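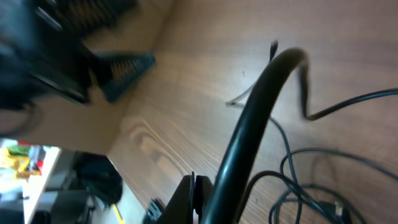
The old school desks at Grercombe went for firewood in the end, but the dining tables were kept, and it was the dining tables that brought Luzius Brunner to the village. He repairs furniture finishes for a living. He had been asked to look at 10 of them, all stored in a barn since the school closed, and to say whether they were worth the trouble.

He said they were. The work took most of a winter.

Refinishing a table is slow and mostly dull. Old varnish has to come off before anything else can happen, and there are two ways to do it. Stripper is quicker and makes a mess. A scraper makes less mess and takes far longer, and a careless stroke leaves a dip that shows up later when light falls across the top. Brunner uses a scraper on anything with a thin or worn surface and keeps the stripper for legs and rails.

Under the varnish the Grercombe tables had more than 54 years of ink, gravy and compass points. Shallow marks came out with sanding. The deep ones stayed. Brunner will fill a hole if it catches a sleeve, and otherwise he leaves it.

Knots need their own treatment. The grain turns sharply around them, so a plane that cuts cleanly along the rest of the board will tear there. He works over them with a sharp card scraper, changing direction as the grain does, then sands by hand. Oil also soaks in unevenly near a knot, and the patch can look dry for a day or two after the rest has settled.

The choice of finish caused the longest discussion. The village hall wanted something hard that could be wiped down after a children's party. Brunner prefers oil, which marks more easily but can be repaired in one spot without stripping the whole top. They settled on a hard wax oil, two coats, with a third on the tables nearest the kitchen hatch.

Upkeep is simple. Wipe spills when they happen. Use a damp cloth and a little soap, never a scouring pad. Hot pans need a mat. When water stops beading on the surface, clean it, let it dry overnight and rub in a thin coat of the same oil, wiping off whatever has not soaked in after 15 minutes or whatever the tin says. Oily rags should be laid flat outdoors to dry, as they can catch fire if left in a heap.

Of the tables sent to him, 9 are back in the hall. The last had worm in both rails and is still in his workshop, waiting for new ones to be cut in July.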